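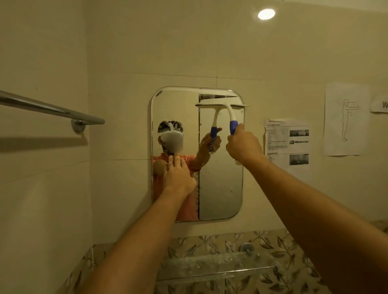
# skilex-mirror

Demonstrations of a person cleaning a bathroom mirror with a squeegee, recorded from the head, for people who want a robot to do it instead. 376 episodes, one bathroom, a lot of water.

Maintained by the Stukarico manipulation group. Recorded with the Skilex capture app. The tools around the data live in the same repository and are in worse shape than the data.

## Status

Usable. The episode format is frozen until somebody complains with a pull request attached. The loader works on Linux and, by report, on one Mac.

What's in the box:

- `episodes/` — one folder per demonstration
- `splits/` — train, validation and a held-out list
- `tools/` — loader, viewer, retargeting script
- `notes/` — session logs, including the ones where the logger was annoyed

## The task

Start with a mirror that has droplets and smears on it. Finish with a mirror that has fewer. The demonstrator holds the squeegee in the right hand and wipes the glass in overlapping strokes, top to bottom unless the notes say otherwise. The left hand is free. Sometimes it braces against the glass, sometimes it hovers, and sometimes it gestures at the mirror in a way we've labeled `idle` for lack of a better word.

An episode ends when the demonstrator says "done." We tried ending episodes automatically by measuring how clean the glass was. The measurement was very fond of the ceiling light and gave it top marks every time.

No episode is longer than 60 seconds. Anything that ran over was split or dropped, and the session log says which.

## How it was recorded

The demonstrator wears a VR headset with passthrough on. The headset gives us the head pose, hand tracking and the forward view. The hands are bare: no gloves, no markers. We tried a glove. It soaked up water and then reported that the thumb was behind the elbow.

The squeegee isn't tracked. Its pose is estimated from the wrist and a fixed grip transform measured at the start of each session. If the grip slips, the estimate slips with it. Episodes where we caught this carry `grip_drift: true`. The ones where we didn't catch it carry `grip_drift: false`, so treat that field as an opinion.

For remote control there's a second mode, where the same headset drives a robot arm live and the demonstrator watches through its camera. None of that is in this release. The arm's first few mirror sessions taught us mostly about the arm. The code path is still in `tools/teleop_bridge.py`, it still talks to the Bilyk arm controller, and it will ask you twice before it moves anything. Please leave both prompts in.

## Layout of an episode

```
episodes/0041/
 rgb.mp4
 head_pose.npy
 hand_left.npy
 hand_right.npy
 tool_pose.npy
 strokes.json
 meta.yaml
```

`strokes.json` holds the stroke boundaries, marked by a human with a keyboard and a cup of coffee. A stroke starts when the blade touches glass and ends when it leaves. Touching is judged by eye. Two annotators looked at the same episodes early on and disagreed mostly about the end of the stroke, where the blade drags through its own puddle. We kept the later of the two marks.

`meta.yaml` looks like this:

```
session: c
station: WS 12
tool: squeegee_long
hand: right
start_corner: top_left
grip_drift: false
remarks: "missed the lower corner, went back for it"
```

The `remarks` field is free text and has been used freely.

## Quick start

```
pip install -e tools/
skx-view episodes/0041
skx-retarget episodes/0041 --robot bilyk_right --out out/0041.npz
```

The retargeting script maps the right wrist path to an end effector path and resamples it to 1000 steps, whether the original episode was a careful full wipe or a quick touch-up. If you care about speed, and for a rubber blade on wet glass you should, pass `--keep-time`.

If `skx-view` opens a black window, press space. The first frame isn't broken; the viewer just starts paused before it.
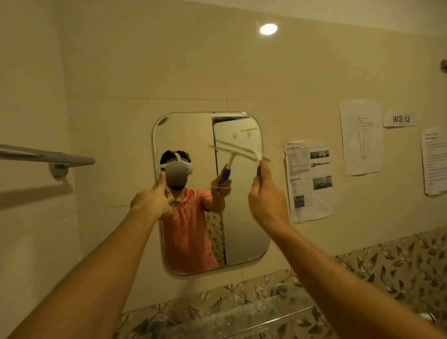 ## Things that will bite you

**There are more hands than you'd think.** A mirror gives you a second pair, plus a second squeegee and a second headset. Off-the-shelf hand detectors love this. Ours would regularly decide that the reflected hand was the real one and that the real one was furniture. The hand files come from the headset's own tracking and not from the video, so they're fine, but if you run a detector on `rgb.mp4` you'll want the mirror mask. It's computed by `tools/mask_mirror.py` from the four corners stored with each session.

**Depth is a suggestion.** Depth models trained on normal rooms see a doorway where the glass is and plan accordingly. A policy that believes them will try to reach the person on the other side. We don't ship depth.

**The view moves.** The camera is on a head, and heads look at things. When the demonstrator leans in to check a smear, the whole room leans too. Use the head pose to bring hand positions into a fixed frame before you compare episodes. If your policy learned to nod, you skipped this step.

**The room is very memorable.** Leaf-patterned tiles under the mirror, a towel bar to the left, a glass shelf below, papers taped up to the right. A network with enough capacity will learn the bathroom and ignore the wiping. Ours did, and got a lovely validation score. Once we cropped out the paperwork it had no idea what to do. Random crops and aggressive color changes help. A second bathroom would help more.

**Force is missing.** The single most useful number in squeegee work is how hard you press, and we have no sensor for it. You can see blade bend in some close views, which is better than nothing and much worse than a load cell. Our workaround on the robot is a compliant wrist and a fixed push into the glass. It leaves streaks. So do I, to be fair, but I do it faster.

## Splits

Split by session, never by episode. There are 6 sessions. Neighboring episodes in one session share lighting, water marks and the demonstrator's mood, and if you shuffle them together you'll be testing on your training set with a different droplet in the corner. Session `f` is held out. Its start corners were chosen to be awkward.

Please don't tune on `f`. We can't stop you, but we can tell from the plots.

## Baseline

The baseline is plain behavior cloning with action chunks, trained on the `train` list, with the mirror mask on and crops enabled. The config is `configs/bc_plain.yaml`. It makes a convincing first stroke. The second stroke overlaps the first, as it should. After that it tends to admire its work and drift toward the top edge.

We also ran the data through Voter, our small scoring tool, which shows two clips of finished strokes side by side and asks a person which glass looks better. People agree with each other on the bad wipes and split on the good ones. The raw votes are in `notes/voter/` for anyone who wants to train a reward model on the taste of four tired engineers.

## Privacy

The person cleaning the mirror is in the mirror. They agreed to that in writing, for research use. We ran a blur pass over reflected faces before release, and it's imperfect: a face wearing a headset doesn't always register as a face. If you find a frame that should have been blurred harder, open an issue with the episode number and the timestamp. Don't paste the frame into the issue.

Don't try to identify anyone.

## Not for

- Measuring how well people clean. The demonstrators were asked to be clear, and being clear is slow.
- Showers, windows or windshields. The blade motion looks similar until you reach a frame with a lip on it.
- Left-handed tool use. Every demonstration here is right-handed. You can flip the video, but the text on the wall will give you away.

## Adding demonstrations

We'd like more, from other bathrooms. What we ask:

1. Spray the glass before you press record. The bottle isn't part of the task and confuses the annotators.
2. Measure the grip transform again whenever you put the squeegee down and pick it back up.
3. Keep both hands in view when you can. Looking down at the drips is natural and costs us the tool.
4. Dry the floor between takes. You're walking around in a headset.
5. Write something in `remarks`, even if it's only "fine."

Run `skx-check` on the folder before you send it. It checks file lengths and timestamps and complains about missing keys. It can't check whether the mirror is clean.

## Changelog

- **0.3** Mirror masks for all sessions. Viewer no longer plays audio, which was mostly squeaking.
- **0.2** Stroke marks redone for session `b`. The old ones were shifted, and yes, that explains the plots.
- **0.1** First release, in May. The start corners in session `a` were swapped left for right. A mirror was involved.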